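Speaker notes: House rules for shared robot benches
Vidar Boström, Nokstead
Lab automation stream, 16/08/2021, after morning tea

Slide 1. Title

Say hello, say where I work. Nokstead does contract testing for food and water clients. I look after the benches where arms and people share the same table. Talk runs 30 minutes with questions. I'll take short ones as we go and hold the long ones.

Slide 2. What I'm covering

The standards tell you how to do a risk assessment and what a collaborative robot has to do when it meets a person. They leave the bench to you: where the glass goes, who clears up, what you do about the lamp lead. My subject is the bench. If you came for the standards themselves, the Minhas people are on after lunch and they know the clauses better than I do.

Slide 3. How we got to written rules

We ran for a year on habit. It was fine while there were two of us. Then the Vastville lab came under our management and we had people at two sites with different habits. At one site the arm was parked high at the end of a run, at the other it was parked wherever it stopped. Somebody reached across a parked arm to get a flask and knocked a rack over. No injury, one lost batch, a long afternoon. We wrote the first version of the rules that July.

There are seven rules. They fit on one page, and the page is taped to the wall at each bench. Keep it to one page. The Prerkent version was 10 pages and people signed it without reading it.

Slide 4. Rules one to three, before a run

One. One person owns the run. Their name goes on the board. Anyone can stop a run, but only the owner restarts it.

Two. The bench is laid out from the printed layout sheet. If an item is not on the sheet, it goes back on the shelf. Colour-coded tape for fixed items, none for loose ones.

Three. Slow dry run first, every time the layout changes, with empty glassware. Yes, it takes time. Allow for it in the schedule.

(Pause here. Someone usually asks whether moving one rack counts as a layout change. It does.)

Slide 5. Rules four and five, during a run

Four. Hands stay off the table while the arms are enabled. If you need something, stop the run first. We don't rely on the force limit to protect a wrist, and it was never meant to look after glass.

Five. Liquids travel over clear table. The path from pick-up to put-down should not cross a lead, a tool or another container. Programmers like the shortest path. Ask for the clear one.

Slide 6. Rules six and seven, after a run

Six. Park both arms in the marked position before anybody clears the bench.

Seven. Write down what went wrong, even if it was small. One line in the book will do. We had 600 lines in the book at last check and most of the changes to the layout sheets came out of it.

Slide 7. Bench walk-through

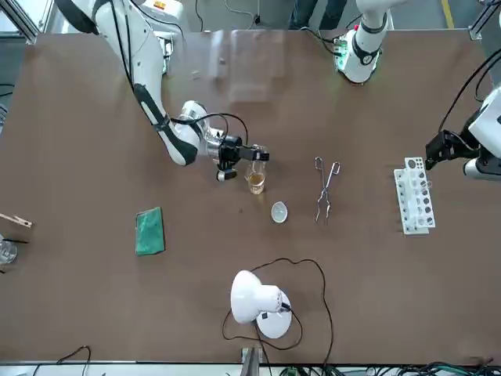
Photo: Nokstead bench team

Leave this up for a minute and let people look before talking.

Start with the beaker in the gripper. It has liquid in it, so rule five applies. Ask the room what they would want clear underneath and beside it. The tongs and the little white dish are right there in the middle of the table. If the task needs them, they should be on the layout sheet. If it doesn't, they go.

Then the lamp. Its cable loops out across the table and comes back to the front edge. Our rule is that leads are clipped down or run off the nearest side. A loop that size is something for a gripper or a sleeve to catch.

Then the second arm, over at the test tube rack. Two arms means two paths to check, and the dry run has to have both moving together.

Last, the cables on the floor along the front. Same rule as the tabletop. Whoever stands there has to be able to step back without looking down.

Slide 8. What I'd do differently

Write the layout sheet before buying the bench. Put the stop button where a left-handed person can reach it as well. Train the cleaners, who were in the room every night and had never been shown the page.

Slide 9. Questions

Blank copies of the one-pager are on the table by the door. Take one and change it to suit your own lab.

Related items
Layout sheets for two-arm benches: a blank template
Minhas: Reading a risk assessment clause by clause
Vastville lab: Moving to a shared incident book
Labelling and taping fixed equipment
Notes from the July benchtop safety session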